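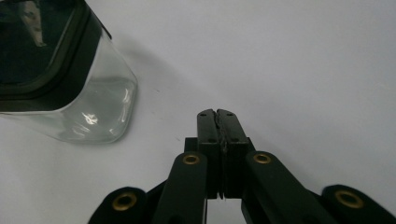 Bulk buying. Everyone's at it and I've gone right off it.

We joined Stirkura in April, me and Maureen Goodall from upstairs. Refill shop, bring your own tubs, all very worthy. Fine. Except the lentils only come cheap if you take 3 kilos. Who eats 3 kilos of lentils? Not me. Not Maureen either, she gave me hers.

And the price. 500 grams of plain rice, dearer than the corner shop by a good bit, and that's before the bus fare. I said so on the members' page and Ishbel Dalgleish wrote back that it's an investment in habits. It's rice, Ishbel.

I do like weighing out a spoonful of cumin when a spoonful is all I want. That bit works. Old boy at the market did exactly that when I was small, paper bag, twist the corners, off you go. No membership number. (Mine is 677, I have to say it outloud at the till.)

So sell small amounts, cheaply, to whoever walks in. Stop making poeple sign up for things. Weevils in the flour again this morning by the way, two bags gone. Anyone want lentils, knock before six.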